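Planis Sleep Band: eight weeks in, and I'm not sure what I paid for

Reviewed by Tsion Assefa

I should say up front that I wanted this one to work. My sleep has been a mess since the fall. I wake up at 3, lie there until 5, then drop off just in time for the alarm. My doctor ran the usual blood tests, found nothing much, and told me to cut the afternoon coffee, which I did, mostly. So when a reader wrote in asking whether the Planis band was any good, I bought one with my own money and wore it for 8 weeks.

For anyone who hasn't seen the ads, it's a soft headband with a flat sensor that sits against your forehead and a small speaker over each ear. It plays low sounds that are supposed to shift when you start to wake up, so you slide back under without noticing. In the morning the app gives you a sleep score out of 500. Why 500? I asked their support desk and got a link to a page about "whole night insight." I still don't know.

The first night I slept badly, but I was wearing a thing on my head, so fair enough. The second night I slept like a stone and told everyone. The rest of that week was exactly like my life before the band. I kept a paper notebook by the bed the whole time, writing down when I thought I'd been awake and how I felt at noon, and I didn't look at the app until I'd written it up. I'd recommend doing that with any gadget of this type. Once you've seen a high number it's very hard not to feel rested.

The notebook and the app did not get along. On one of my worst nights, when I got up, made toast and read two chapters in the kitchen, the app had me in "settled rest" for most of it. I had taken the band off. It was on the nightstand. Apparently the nightstand sleeps very well.
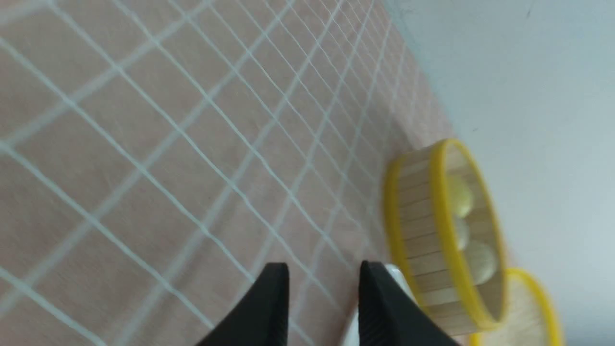
Issue 49

Comfort is better than I expected. The fabric is soft and it doesn't slide around, even though I turn over a lot. Side sleepers will feel the speakers through a thin pillow. After a couple of hours my left ear was sore, and I ended up buying a thicker pillow, so add that to the cost. The band part comes off for washing, but you have to pull the sensor strip out through a slot that is a little too small for it, and by the third wash the stitching there had begun to fray.

Battery life is two nights if you keep the volume down. The box says the same, so no complaint, except that it gives no warning. It just stops, and the silence woke me up more than once.

Then there's the money. The band works without the subscription in the sense that it plays sounds. The part where the sounds change in response to you is a paid feature after the first month, and so are the trends. I let mine lapse on purpose halfway through to see what happened. According to my notebook, nothing happened. I was awake in the small hours just as often, for just as long, give or take.

I lent it to my friend Masaru Murakami, who has worked night shifts for years and has tried most things. He used it for a week of daytime sleep and liked it more than I did. His street is noisy and the steady sound covered the trucks. He also said his old box fan does the same job, and he gave it back without being asked. I'd call that a mild thumbs up.

My own test is one person and one notebook, so don't take it as proof of anything. Maybe it does more for people who have trouble falling asleep in the first place. That was never my problem. I'd also like to see Planis explain what the sensor is measuring, in plain words, somewhere other than a video with piano music. I read their whole site and couldn't find it.

If you already own one and you like it, keep wearing it. If you're shopping, try a fan or a free sound app for two weeks first and write things down. And if you've been waking up every night for months, please talk to someone about it before you spend anything. I put that off far too long.

Returns are accepted for a month, but you need the original box, including the cardboard insert, which I had thrown out. Mine is in a drawer now. I'm booked in for a proper sleep study in March and will write that up when I have the results.

Updated January 23, 2025: a reader points out that the latest app version lets you hide the score. I tried it and it does. It's under Display, then Morning Card.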